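# The bench at Curnside, October

A few people asked to see the two-arm bench after I moaned about it in the group chat, so I'm putting up this page with a bit of the story to go with it. Mostly it's the story of how the right arm got away from us. Everyone is fine! The arm is fine too, more or less. I'm still a little annoyed about it, which you'll probably pick up on.

If you don't know the bench, it's two arms at one table, sorting toy building pieces out of a tray. We picked toy pieces on purpose. They come in awkward shapes, they hide under each other, and if one gets squashed you're out a few cents. The plan was 2,000 recorded runs before the end of the month, and we'd been going along nicely with Teun Kuipers and me swapping shifts.

**Run 1,061**

I know the number by heart now. It was a bit after three in the afternoon and I had my eyes on the screen (I know, I know). The right arm reached down for a piece, same as it had all day, and then kept going down. It didn't go fast. It just leaned, with this awful groaning noise, and by the time I got my hand on the stop button the gripper was pushed hard into the floor of the tray and the whole table had shifted toward the window. One block shot out and hit the blinds. Teun came running from the kitchen with a fork in his hand.

What bugged me most was that the arm was supposed to stop by itself. There's a force limit in the Skiltanix controller, and we'd tested it on day one by letting the arm press on a bathroom scale. It tripped every time. So either the limit had been changed or the arm wasn't feeling what we thought it was feeling, and I didn't like either of those.

I'd also like to own up to the button. The stop button was on my left, behind the keyboard, with a notebook leaning against it. I got to it, but I had to look for it first, and you shouldn't have to look for it.
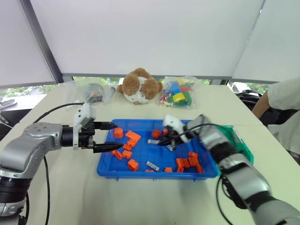

So we powered everything down and I called Nele Smits, who set up the controllers and has way more patience than I do. She had me read her the log over the phone, line by line, and around the fourth line she went quiet and asked how the wrist cable was routed. Well. I'd moved it. Back in the first week it kept rubbing, so I gave it more slack and let it hang in a loop, and I was pretty pleased with myself.

**The cable**

A loop is great until the wrist turns all the way over with the arm stretched out. Then the slack goes to the wrong side and the cable gets pulled at the plug. It wasn't pulled enough to come out, only enough to lose the signal for a moment. Nele had me wiggle it with the power back on and the motors locked, and we could watch the force reading freeze and come back, freeze and come back. When it froze, it held whatever the last good number was. The controller saw a nice gentle number and carried on pushing.

Kvido Gajdoš took the plug apart that evening and found one pin sitting 5 mm back from where it should be. He says it could have been like that since it was built, and that my loop only finished the job. I choose to believe him.

**What we changed on the arms**

The cable is clipped again now, with a short service loop near the elbow and hardly any slack past it. Kvido made up a new plug with a proper strain relief. We turned the wrist through its full range with the arm in every stretched-out pose we could think of, 100 turns on each side, watching the reading the whole time, and it never froze. We did the left arm too — it had never given us any trouble, but I'd routed that one myself as well, so I didn't trust it.

Nele's change matters more, I think. If the force reading stays exactly the same for too many ticks in a row, the controller now treats it as a fault and holds the arm where it is. A real sensor always jitters a little, even when nothing's touching it. We unplugged the cable in the middle of a slow move to try it out and the arm stopped dead. I made her let me do it again, it was so satisfying.

**What we changed on the people**

The stop button is on a bracket at the front of the table now, at hip height, with nothing allowed near it. Hands stay out of the reach of the arms unless the motors are off, and that includes "just flipping one block over," which I'd been doing far too often. Whoever is running the bench watches the bench. The screen can wait until the run is over. Lieven Vandenberghe also wants the bathroom scale test done every morning before the first run, and I grumbled for two days, but it takes less time than making coffee.

We went back over the recordings too, looking for earlier freezes. There were a handful, all short, all in the last week before the lean, and in every one the arm happened to be moving up or sideways so it never showed. I've pulled those runs from the set. If you copied the data to your own drive before the fix, please grab it again from the Rirnov folder!

**Still open**

The tray has a small dent in its floor and I haven't decided whether to swap it. Edileuza Honorato thinks a new tray would make the later runs look different from the early ones, and she's the one who has to train on them, so for now the dent stays. The second thing is the table feet. It really did slide, and I'd like it bolted down, but the floor in the Cuypers building is heated and the landlord wants a drawing of the pipes before anyone drills. I've asked for one. In the meantime it's on rubber pads with a pencil line around each foot, and I check the lines when I do the scale.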